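Lekalstead Allotment Water Group
Minutes of the meeting held 6/10/26

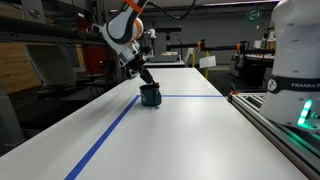
Question from the floor: who pays for the water lost from a leak on a plot holder's own standpipe?
The plot holder pays for loss on the plot side of the stop valve. Loss on the main side is charged to the general water account.

1. Present
Kenza Abdel Rahman (chair), Mwangi Ndung'u (minutes), plot holders as per the signed sheet. Apologies were received from the Plendach side.

2. Minutes of the last meeting
Agreed, with one correction. Under item 4, "Cernar tank" should read "Tawfik tank". The Cernar tank has no float valve.

3. Meter reading
The reading for the quarter was 522 cubic metres. The night test showed the meter still turning with all plot valves shut. M. Ndung'u had closed the branches in turn and placed the loss on the Plendach branch, between the second stop valve and the trough. The pipe there is old black polythene with push-fit joints.
Agreed: the Plendach branch to be shut off at the first valve until repaired. Plots on that branch to draw from the Tawfik tank.

4. Repair
Two options were put. Option A was to dig out and replace the joint nearest the trough. Option B was to replace the whole run, 99 metres, in blue pipe at the proper depth. K. Abdel Rahman noted that the same joint had been remade before and that the ground there is soft. One plot holder asked that the trench avoid the raspberry canes on the north side.
Option B was carried, 2 against. The trench line will be pegged before digging and plot holders told.

5. Tanks
The lid of the Cernar tank does not seat properly and leaves are getting in. A new lid is to be priced. The overflow on the Tawfik tank discharges on to the path and should be taken to the ditch.

6. Winter shut-off
The main will be turned off in November, on the first forecast of hard frost. Taps to be left open after draining. Hoses left on taps will be taken off and put in the shed.

7. Charges
The water reserve will be kept at no less than £200 after the repair is paid for. No change to the plot charge this year. The question of separate meters for the larger plots was deferred.

8. Actions
KAR: order pipe and fittings; price tank lid.
MN: peg trench line; repeat night test after repair; put up shut-off notice at both gates.

The next meeting will be called once the repeat test has been done.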